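Left gripper drift: what went wrong 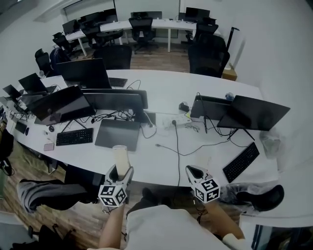 Both grippers over the long desk, marker cubes on top.

We lost most of a batch of recordings in September to a fault I should have caught on the first morning. The left gripper's reported pose was sliding away from the right one by up to 8 mm over a session. Each clip looked fine played back by itself. Only when Cường Lương overlaid 100 of them did the error show as a slow lean in one direction.

I blamed the tracking software first and spent two evenings in the Kundano logs. Nothing there. Nermina Trajkovski then put a straight edge against the left cube and found it could be turned slightly by hand. One of the two screws under it had worked loose – the other was holding, so the cube pivoted a little with every hard close of the jaws.

The calibration check had passed each time. It runs at start-up with the jaws open and never looks again, so a cube that moves under load gets through.

Changes so far: thread lock on both screws, a witness mark across the joint, and a second check after every 90 minutes of recording. The script now stops if the two checks disagree by more than a millimetre. I have not yet decided what to do with the old clips. Cường thinks around 500 can be corrected. I would sooner record them again.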